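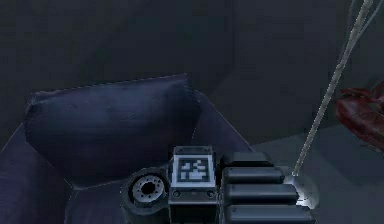
Jinfeng Ye would have liked the simulator track to start a month later, after everyone had passed the wiring test. The club talked it over and went ahead anyway, and as of 12 Jan 2025 there are 17 students signed up for it.

The track runs in Trindico, the simulator the Dullbridge Robotics Club has used since the fall. Students work in a furnished house and practice two things: picking up small items and getting from one room to another. Each student writes their own code and keeps a log of every run. A log sheet has the start point, the goal, the settings and one line on how the run ended. Dehua Li reads the logs and sends back notes — please hand them in even if the run went badly.

For now we are spending most of our time on marker tags. The code has to find a tag, work out how far off it is and at what angle, and pass that on to the arm. Low light makes this harder, so the lights stay low for practice. 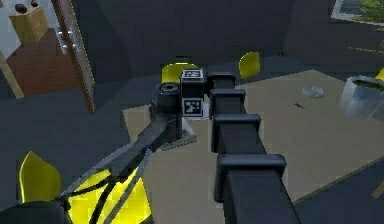 Do students need a computer at home to take part? The club has laptops they can use at the lab, and files can be saved to the club drive between meetings.

The first check is a set of 300 short runs started by a script, the same set for every team. Fengying Wei's team finished theirs first, with 169 runs that reached the goal. Most of the others stopped at furniture. Chairs with thin legs and lamp stands gave the most trouble, and a path that looks wide enough on the map

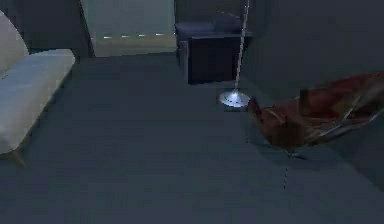
can still be too tight once the turning space is added in. The team is now trying a larger safety margin, which makes the routes longer but should mean fewer stops.

The second check is in April. Teams of two or three are fine, and anyone who wants to change teams should tell Dehua before then. Log sheets are in the blue folder by the lab door.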